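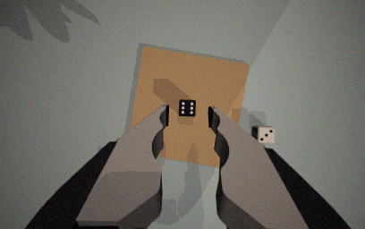
Cable Friction in Used Rear Derailleur Housing: Condition, Causes, and Service Recommendations

Final Project Report
Bicycle Technology Program, Skustow Technical College
Submitted May 29, 2021

Summary

Rear shifting complaints are among the most common reasons that commuter bicycles are brought to a repair shop. In many cases the derailleur is adjusted, the rider leaves, and the same complaint returns within weeks. This project examined whether worn or contaminated cable housing, especially the short loop at the rear derailleur, is a more likely source of these repeat complaints than the derailleur or the shifter. Used housing was collected from two repair shops, sorted by condition, and tested on a bench rig built in the college workshop. The rear loop showed higher friction than the other housing sections in most of the sets tested. Rust at the derailleur end and poorly finished cuts were the two conditions most closely associated with high readings. The report recommends that the rear loop be replaced whenever the inner cable is replaced, and it sets out a simple inspection procedure for shop use.

1. Background

An indexed rear shifting system depends on the inner cable moving a set distance for each click of the shifter. When the rider shifts to a larger sprocket, the shifter pulls the cable. When the rider shifts to a smaller sprocket, the shifter releases the cable and the spring in the derailleur must draw it back through the housing. Friction affects both directions, but it has a greater effect on the release, where the only force available is that of the spring. A bicycle with high cable friction will typically shift well to larger sprockets and slowly, or incompletely, to smaller ones.

The usual workshop response is to turn the barrel adjuster. This moves the resting position of the cable and can hide the symptom for a time. It does not reduce friction. If the adjustment is set to favor the release, shifts in the other direction become slow, and the mechanic is left with a compromise between the two.

Derailleur housing differs from brake housing. Its strands run along its length so that it does not compress when the cable is under tension. The strands are held by an outer jacket and surround a plastic liner. Because the strands are exposed at each cut end, the quality of the cut and the fit of the end cap both matter. An end that is crushed or cut at an angle can pinch the liner, and an end cap that does not seat squarely can bend the cable at the point of entry.

The rear loop is the section that runs from the last frame stop to the derailleur. It has the tightest curve on most bicycles and sits close to the wheel, where it receives road spray. On many frames its lower end faces in a direction that allows water to enter and remain.

2. Purpose and Scope

The project had three aims: to record the condition of used housing taken from commuter bicycles in regular service; to compare the friction of the rear loop with that of the other sections from the same bicycle; and to prepare an inspection procedure that could be carried out without special tools.

Only mechanical systems with conventional housing were included. Electronic shifting, hydraulic systems, and frames with full-length internal housing were outside the scope. Brake housing was collected at the same time but was not tested.

3. Collection of Samples

Housing was collected from the Grulbridge Cycle Workshop and from a shop on the harbor road in Brodport. Collection began in November and continued through the winter months. Both shops agreed to set aside all derailleur housing removed during ordinary service, including housing that appeared to be in good condition. A total of 222 pieces was received.

Each piece was tagged at the time of removal with the position on the bicycle, the type of frame routing, and the reason for the service. The mechanics were asked not to clean or trim the pieces. Where the inner cable had been cut in order to remove it, the remaining cable was kept with the housing.

The two locations were chosen for contrast. Grulbridge is inland and its roads are salted in winter. Brodport is on the coast, with less road salt but more regular exposure to damp air. It was expected that the two groups would show different patterns of corrosion, and this was the case, although the difference was smaller than anticipated.

Some tags were incomplete. Pieces without a recorded position could not be used in the comparison between sections and were used only in the condition survey.

4. Condition Survey

Each piece was examined at both ends and along its length. The examiner recorded the state of the cut, the fit and material of the end cap, rust on the strands, cracks or abrasion in the jacket, and visible damage to the liner. Each feature was graded on a scale from 1 to 5, where 1 indicated no visible defect and 5 indicated a defect that would require immediate replacement.

Rust was most severe at the derailleur end of the rear loop. In many of these pieces the strands were discolored well inside the jacket, although the outside looked sound. Jacket damage was most often found where housing had rubbed against the head tube. It was unsightly but was rarely associated with rust below the surface unless the jacket had worn through completely.

The quality of the original cut varied widely. Several pieces had been cut with a tool not suited to the purpose, leaving the strands spread or the liner closed to a narrow slot. In these pieces the cable had often worn a groove in one side of the liner. End caps made of plastic had split more often than metal ones. Metal caps, on the other hand, were sometimes corroded onto the strands and could not be removed without cutting.

5. Test Rig and Method

The rig consisted of a flat steel bed with a clamp at each end, a pulley, and a hanging weight to represent the derailleur spring. Housing was held in a curve matched to its position on the bicycle. A new stainless steel inner cable was drawn through the housing with a spring scale, and the force required to start and maintain movement was read in each direction. The difference between the pull and release readings was used as the measure of friction.

A new inner cable was used for each set of housing in order to separate the effect of the housing from that of a worn cable. All test cables were Rizk stainless derailleur cables from a single box, purchased for the project. No lubricant was added. Each piece was pulled through its full travel several times before readings were taken, so that loose dirt would not affect only the first reading.

A smaller group of new housing pieces was also tested for endurance. Each was put through 1,000 full strokes by hand crank, with readings taken at the beginning and end. Half of this group had been finished in accordance with the procedure in Section 7, and half had been cut with worn pliers and left unfinished.

6. Results and Discussion

In most complete sets, the rear loop gave the highest friction reading despite being short. This supports the view that curvature and exposure are of greater importance than length. The longest sections, which were usually those nearest the handlebar, gave moderate readings with little variation between bicycles.

Rust grade at the derailleur end was the best single predictor of high friction. Cut quality was the second. The two often occurred together, and the project was not able to separate them fully. It is possible that a poor cut admits more water, but the samples do not show this directly. Jacket condition was a weak predictor and should not be relied upon by a mechanic who is deciding whether to replace a piece.

In the endurance group, the unfinished pieces started with higher friction and the gap widened over the test. Black residue was found on the cables drawn from these pieces. The finished pieces showed little change.

A number of loops had been cut too short. A short loop pulls the housing into a sharp bend at the barrel adjuster – sometimes sharply enough to lift the end cap out of its seat. These pieces gave high readings even when they were otherwise clean. Loops that were too long gave better results than those that were too short, although a very long loop is exposed to damage.

7. Recommended Procedure

Shift to the smallest sprocket and release the cable tension before inspecting the housing.

Free the housing from the frame stops, slide it along the cable, and look at each end. Replace any piece with visible rust, spread strands, or a closed liner.

Move the cable by hand in each section separately. Any section in which the cable feels rough or slow should be replaced.

Replace the rear loop whenever the inner cable is replaced, regardless of its appearance.

Cut new housing with a cable cutter in good condition. File the end square and open the liner with a pointed tool.

Fit end caps that match the housing diameter and confirm that they seat fully in the stop.

Check that the loop enters the derailleur in a straight line, with no sharp bend at the adjuster.

Adjust the indexing only after these 7 steps have been completed.

8. Limitations

The samples came from two shops and may not represent bicycles elsewhere. Mileage was not known in most cases. The spring scale used for the readings is less precise than an electronic load cell, and small differences between pieces should be treated with caution. The hanging weight applied a constant force, whereas the force of a derailleur spring changes with position.

The endurance test was carried out indoors with clean housing. A useful extension would be to repeat it with water and fine grit introduced at the lower end, and to compare plain and sealed end caps under those conditions. The rig has been retained in the college workshop, and the tagged samples are stored with the raw readings for use by later project groups.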